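**Breakfast cook and front-of-house host - Irkeck Guest House**

Irkeck Guest House is hiring for two positions, both starting in August. We serve breakfast every day and host small private dinners, mostly anniversaries and family birthdays, in the Porninar room on the ground floor.

## Breakfast cook

You will run the morning kitchen on your own four days a week and with a second cook on the fifth. The shift starts at 5:30 a.m. and ends at 1:30 p.m. The menu is short and changes every month. Eggs, griddle items, one baked dish and whatever fruit the market has.

We need someone who:

- has cooked breakfast or brunch in a hotel, inn or restaurant for at least one full season
- can handle allergy requests and write them down properly
- holds a current food handler card, or can get one before the first shift
- can lift a full stock pot and stand for most of the day

Baking experience helps. The dining room seats 53, and on a holiday weekend we fill it more than once.

## Front-of-house host

The host greets guests, seats breakfast, answers the phone and looks after dinner parties from the first email to the last coat. Dinner shifts run until 11 p.m., never more than three a week. Tips are pooled between the kitchen and the floor and paid out every Tuesday.

You should be comfortable talking with guests who have a complaint, and able to write a clear email. We use Stolevex for reservations. If you have used any other booking system you will pick it up in a day or two. 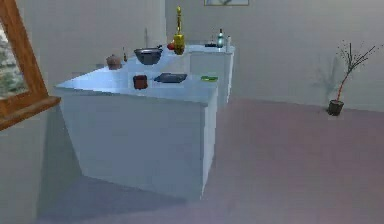

Do you offer housing for staff?

We have one furnished room at the Bălan Street annex, and it goes to the cook first if the cook wants it.

## Pay and benefits

The cook's position pays $2,562 every two weeks before taxes. The host is paid by the hour, and we will tell you the rate when we first call - it depends on experience. Both jobs come with a staff meal each shift, paid time off after the first 3 months, and a free night for your family once a year in the off season.

Uniform shirts and aprons are supplied. Shoes are not.

## How to apply

Send a resume and a few lines about the last place you worked to the front desk, by email or on paper. Put the job title in the subject line. Please include the names of 2 people we can call, at least one of them a former manager.

Cooks will be asked to come in for a paid trial morning and make two dishes from our current menu. Hosts will have an interview and then shadow one dinner, also paid.

Walk-ins are fine between 2 and 4 p.m. on weekdays. Please don't come during breakfast service. Applications stay open until both jobs are filled.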